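Knitters and sewers wanted at Lustodside

Come and make towels with us! The Jelham Textile Circle needs people for its May workshops, no experience required.

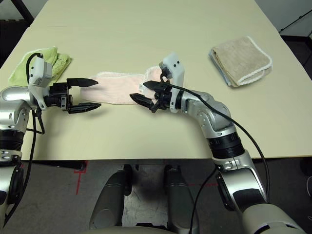
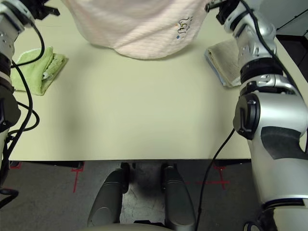 We meet for two hours a session and work on hems, borders and simple embroidery, and we love a beginner's questions. Bring any old towel you like. Pink and light green ones like these are fine, and so is anything faded. Thread and needles are on us, plus tea! We have room for 60 people, so write to the Arneck desk soon.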